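Questions about the Surka build
Last revised February 2021

What is Surka?
Surka is a pair of hand-held grippers we build in the shared workshop and use to record household jobs. The recordings train Dillatetti, the two-armed robot on the back bench. Catrin Jenkins drew the linkage and Darius Dinu looks after the software.

Do I need to be a member to build one?
You need to be a member to use the printers and the drill press. The drawings are open to anyone who asks.

What does a pair cost?
The last pair came to $62 in parts, not counting the cameras. Filament is from the club's bulk order, so your colour may vary.

How long does the printing take?
Almost 21 hours for both bodies on the older printer. The finger pads are printed separately and pushed on at the end.

What sort of jobs do you record?
Clothes, for now. Knitwear is harder than tea towels – the edges curl and the sleeves go where they like.

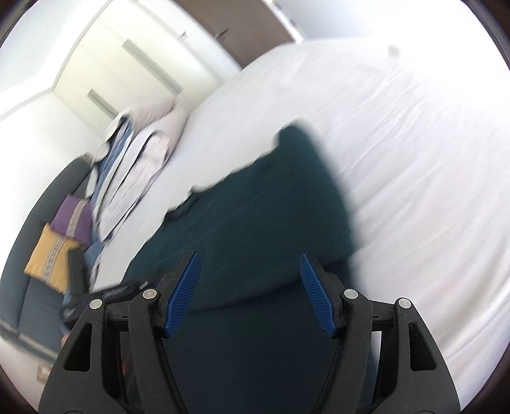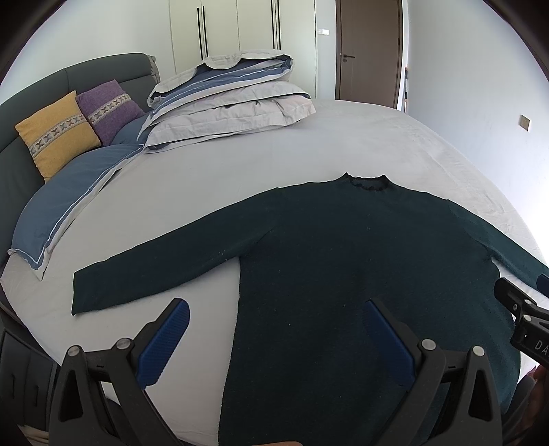
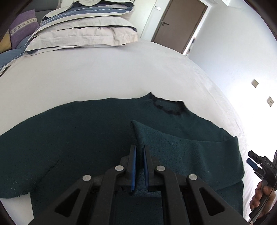
Otudum Makers – Home Robotics Group

Why do it on a bed?
It's the biggest flat surface most of us own. A table works too, if a jumper fits on it with the sleeves out.

Can I use dark clothes?
Yes. Try for a light sheet underneath so the outline is clear, and don't worry about lint.

My fingers don't close evenly. What's wrong?
Usually a pivot pin is too tight. Back it off a quarter turn and try again. If that doesn't help, check the linkage for a stringy print and clean the holes with a 5 mm bit.

How many recordings do you want from each person?
Seven of the same garment is a good start. Put it down a bit differently each time.

Can I borrow a pair?
Yes, for up to a fortnight. Ask Qistina Kwok, who keeps the sign-out book. Please bring them back with the spare pads in the bag.

When will Dillatetti be folding on its own?
We're aiming for a first try in June. The left shoulder motor needs replacing before then.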